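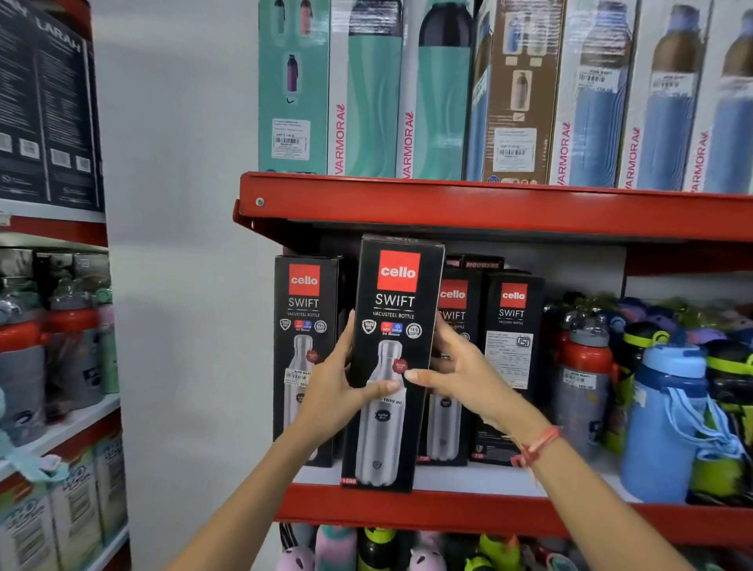
Call for Participants: Shelf and Kitchen Tasks Study

Last updated: May

The Olar Institute for Applied Work Studies invites store employees and home cooks to take part in a paid study of everyday handling tasks. The study, known as Vurkumance, asks which routine chores machines can now carry out to the standard of a person who does them for a living, and which they cannot. It is directed by Dr. Marama Whitelaw and conducted at the Institute's test rooms in Dikholm.

Background

Claims about household and retail robots are frequent, and independent comparisons with human workers are few. In the first phase of Vurkumance, two commercial systems were tested on restocking, facing shelves, folding and dish loading. Both systems placed single boxed items on an open shelf with acceptable reliability. Results were much weaker when a boxed bottle had to be drawn out from between others of the same kind, or when soft straps and loose lids from neighboring goods lay in the way. Store employees handled the same shelves without difficulty, often using both hands in ways the test plan had not foreseen.

The second phase will record how experienced people perform these tasks, so that the machines can be measured against actual practice. The Institute takes no position on whether such work should be automated.

Who may apply

Applicants must be 18 or older and must have worked in a housewares, grocery or general goods store, or must regularly do the cooking and cleaning in their own household. No technical knowledge is required. Applicants should be able to stand for the length of a session and lift light boxed goods to shoulder height. Left-handed applicants are particularly encouraged to apply, as they were underrepresented in the first phase.

Current employees of Ruppert, which supplies one of the systems under test, are not eligible.

What participation involves

Each participant will attend two sessions. The first covers shelf work: restocking, pulling forward, retrieving a requested item and checking price labels. The second takes place in a furnished kitchen and covers unpacking groceries, loading a dishwasher and wiping counters. Participants work at their normal pace. Breaks may be taken at any time.

Hand movements will be recorded on video. Faces will not be published, and recordings will be stored under participant numbers only. A participant may withdraw at any point before the analysis begins - no explanation is needed, and payment for completed sessions will still be made.

Payment is made at the end of each session. Travel within Dikholm is reimbursed on presentation of a ticket or receipt.

How to apply

Applications should be addressed to Trudy Nepia, Study Coordinator, Room 3242, and should include a short statement of relevant experience. Questions about consent and privacy may be directed to Wilmer Marulanda at the same address. Selected applicants will receive a consent form and a choice of session times, the earliest beginning at 8:30 a.m.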